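Simulator first, arm later: how Wakcombe is spending its kitchen robot money

August 7, 2022

I've been nagging the Kulum team at Wakcombe for months about when they'll finally buy their kitchen robot, and in July I got my answer: not yet! The budget went through, but most of this year's share is going on computers and simulator time, with the arm itself pushed back to next year.

I was a bit disappointed, I'll admit. Then I sat down with the plan (62 pages, bring tea) and it made more sense. They want to know which gripper they need before they order one, and the dishwasher is the job they're using to decide.
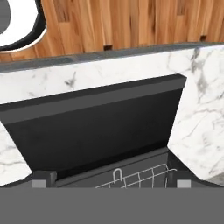 The dishwasher task in simulation, with the door partly open and the gripper's finger pads at the bottom.

Each gripper design gets 100 tries at the door and the rack, all on screen. There are 3 designs on the list at the moment, including one from Gashi and one from Clernberg, and quotes from both firms are already in the folder. Neither is cheap, and I was surprised how much of each quote was spare parts and servicing (budget for those early, if you're planning something similar).

The other thing I liked is a separate line for a real dishwasher and a length of worktop to put it in. It's easy to forget you have to buy the kitchen as well!

Orders should go out once the gripper is picked. I've asked to be there when the crates arrive.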